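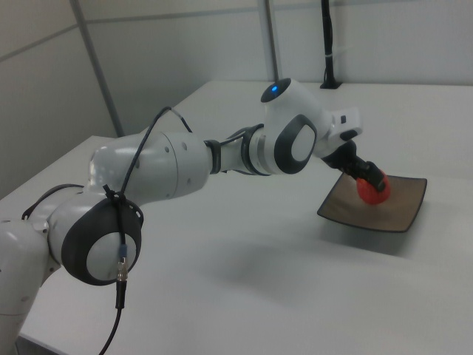 Tumelo Ngubane maintains the motion planning layer at Widholm, where a single arm spends its working day moving fruit to and from a plate. The planner is called Molon. We spoke to him about why it was rewritten last July, and what the rewrite broke.

"The old version planned the whole motion before anything moved," Ngubane says. "Approach, grasp, lift, transfer, release, all one trajectory. If the object estimate shifted after the grasp, you threw the plan away and started over."

Molon now splits a task into 4 segments, each with its own goal tolerance. Only the active segment is committed. The others are kept as seeds and re-optimized every 100 milliseconds against the latest output from Fova, the perception module.
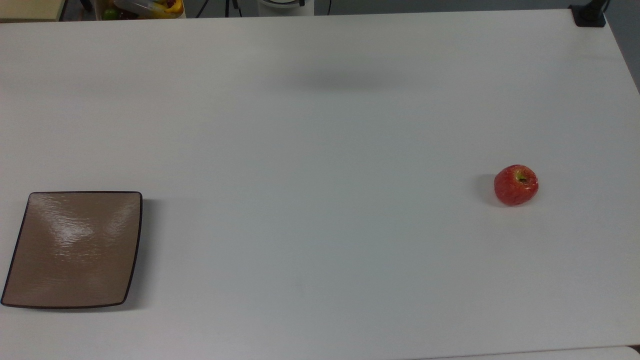
Page last changed: 27 January 2024

Fova gives the planner a pose and a covariance for each object. An apple is easy to find on a white table, Ngubane says, but its orientation is poorly constrained. A plate is the opposite case. "You have four edges to fit, so yaw is good. Then you get glare on the glaze and the depth values in that patch are garbage. We mask it and fit to the rim."

The first release of the new planner stalled at segment boundaries. The cause was a velocity constraint carried over from the old code, which forced the arm to zero speed at each handoff. Removing it exposed a second fault, in the collision checker, which did not include the grasped object in the arm's geometry.

Regression testing runs in Olvera, the team's replay tool. The current suite has 988 logged episodes. A change is rejected if more than 10 of them produce a different grasp choice.

"It's a crude threshold," he says. "I'd like to weight it by how far the grasp moved. That's an open ticket."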